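3.2 Cords on the counter

Kitchens were the rooms we most looked forward to, and they did not let us down. Of the 363 surfaces in the survey, 102 were kitchen counters, and those counters held more loose cord than desks, nightstands and hallway tables put together. People cook on them, sort mail on them, charge phones on them and lean on them while they talk. A counter is flat, it is at a handy height, and it nearly always has an outlet close by. For a study of how household cords end up where they do, it is hard to imagine a better place to look.

We began with the back edge. In our coding scheme (Section 2.4) each counter is split into a back strip, a working area and a front edge, and a cord is given the zone in which most of its visible length lies. Thick cords behave differently from thin ones in this respect, and the difference was clear enough that we could see it before running any numbers. A heavy cord is stiff. Once it has been pushed against the wall it tends to stay there, and it settles into the seam between counter and wall as if it had been measured for it. Figure 2a shows a black cord of this type lying along the base of the back wall toward the corner, with thinner white cable and a light blue power strip on the same counter. 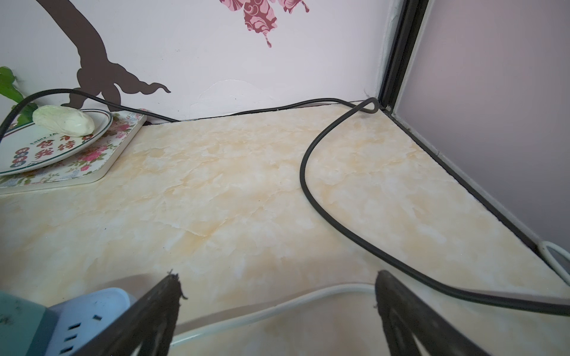 Thin cords have no such loyalty. They curl, they slide off whatever they were hung on, and they migrate toward the middle of the working area whenever somebody pulls on one end. In the kitchens we coded, a thin charging cord was more likely to be found in the working area than in the back strip, even where the wall outlet was directly behind it. We had expected the outlet to act as an anchor. It does hold one end, of course, but the other end goes where the phone goes, and when the phone leaves the cord is simply let go.

This is where the corner comes in, and the corner turned into our favorite part of the whole data set. A counter corner is awkward to cook in. It is deep, hard to reach and often badly lit, so it fills up with things that are used now and then: a jar of seasoning, a small ornament, a clip that came off a bag of rice. It also fills up with chargers. We coded a corner as "mixed" when it held at least one food item and at least one electrical item within a forearm's length of each other. Mixed corners were common in small apartments and rarer in houses with a separate pantry, and they have a character all their own. They are not messy in the way a junk drawer is messy. Most residents could say right away what was in theirs, which cord belonged to which device, and which adapter was dead and ought to have been thrown out last February.

The mix can be very dense. One of our favorite examples has a spice jar standing a short reach from a power strip, with four cords running over one another on the open counter. It was coded as mixed on the strength of the jar alone.

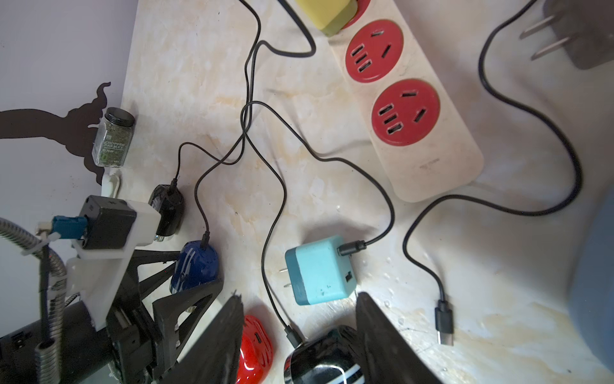
Figure 2b. Mixed corner with chopped parsley, power strip and four charging cords. Photo: the authors, Gundico household survey

Several things in Figure 2b came up again and again. The first is the free end. One of the cords finishes in a USB-C connector that is plugged into nothing. We logged 1171 cord ends across all surfaces, and free ends were the group we most enjoyed going through, since each is a small record of a habit. Residents told us that a free end left on the open counter was one they meant to use again soon, and that a free end tucked behind something was one they had given up on. We did not build this into the scheme at the start and wish we had.

The second is the loose adapter. There is a dark gray one lying on its side next to the strip, and a turquoise and teal USB charger, also out of the wall, with a cord still in it. Adapters that keep their cords while unplugged from the outlet got their own code, "paired," because residents treated the two pieces as one object. When we asked people to tidy a counter in the second part of the visit, paired adapters were picked up and put away whole. Single adapters were turned over, looked at and often put back down where they had been.

The third is the strip itself. A power strip on a counter takes up about as much attention as a cutting board, and yet residents left it out of their own lists of what was on the counter more often than any other item. They named the parsley. They named the ornament. The strip had become part of the building, in the way that a light switch is. This matters for the tidying task, because things that are not on the list are not moved, and everything else gets arranged to suit them.

We tried three starting points for that task in a pilot with 14 households: clear the food first, clear the cords first, or go in any order. Cords first was slower to begin with and a good deal more pleasant to finish. People who left the cords until last found themselves lifting jars a second time to free a loop caught underneath. Those who started with the cords usually unplugged everything, laid the cords out side by side, and then made decisions quickly. Two households went on to do the living room without being asked, which delighted us.

We also lent each pilot household a set of plain cord ties from Beter and a shallow tray from Riedl, with no instructions on how to use either. The ties went mostly on thick cords, which had needed them least. The tray was used for adapters in nearly every kitchen and for spices in two. On return visits, scheduled for the following Saturday, the trays were still in the corner. Thin cords were back in the working area in most of the kitchens, and the thick ones had not moved from the wall.

A note on color. The Jarko coding sheet has a column for it, and we nearly dropped that column as a waste of time. We are glad we kept it. Black cords of the same thickness were hard for residents to tell apart once they crossed, and people traced them by hand from the plug outward. In kitchens where cords came in mixed colors, residents traced them by eye. Section 3.3 takes this up with the timing data from desks, where the same pattern appears in a weaker form.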